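Textile sorting day in Losudham brings in 800 pieces

2021-06-27

The cloth library in Losudham held its summer sorting day this weekend, and the organizers say they are very satisfied with the result. In total 800 pieces of fabric were brought to the hall on Zepeda Street, from small kitchen cloths to bed sheets and old curtains. It is the largest collection since the library opened its doors.

The idea of the cloth library is simple. People bring clean textiles which they do not need anymore, and other people can take them home for sewing, for cleaning, or for school projects. Nothing is sold. The only rule is that the pieces must be washed before they come.

"In the first year we received mostly white sheets," says Áine Mac Suibhne, who started the library together with two neighbors. "Now we get every color. For the people who make quilts this is much better, but for us it is more work, because we must decide where each piece belongs."

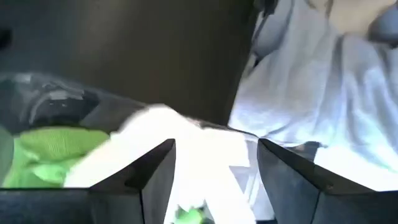
White and very light cloths are kept apart from the strong colors, so that nothing is stained if a dye is not stable. Green is the color which gives the most discussion. Last October the library had only one shelf for it, and visitors complained that they could not find a light green between all the dark ones. Since then there are two shelves, and a third is planned when there is money for the wood.

The sorting started at nine in the morning and was divided into 18 short rounds. In every round a small mixed group of cloths was spread out on a table and then put away by color. Working with few pieces at a time is slower, but there are fewer mistakes. Chiến Đàm, who keeps the list of the stock, told us that he tried it before with one big pile on the floor, and it took until the evening to find the errors. 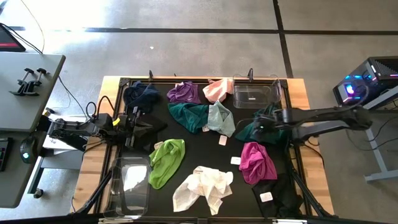
Dark colors need the most patience. Navy, black and dark green look almost the same on a dark surface, and the advice from Mr. Đàm is to carry a doubtful piece to the window before making a decision. Purple and magenta have their own place this year, while peach goes with the pinks. Teal was put with the blues after a short vote, 11 against 5, and it will stay there at least until the next sorting day.

Pieces with holes or heavy stains were not thrown away. They go to the Drasberg workshop, where they are cut into cleaning rags. The workshop will pick them up during the week - anybody who wants rags for the garage can ask there directly.

The shelves are open again from Tuesday afternoon. Visitors may take up to five pieces at one time, and they are asked to write the color and the size in the book near the door. Sewing beginners can also borrow a pair of fabric scissors for a small deposit.

The next sorting day will be in October. New textiles can be left before that in the Sindeler bakery during opening hours, in a closed bag, with a note which says what is inside. Wool blankets and pillows cannot be accepted at the moment, as the storage room is full.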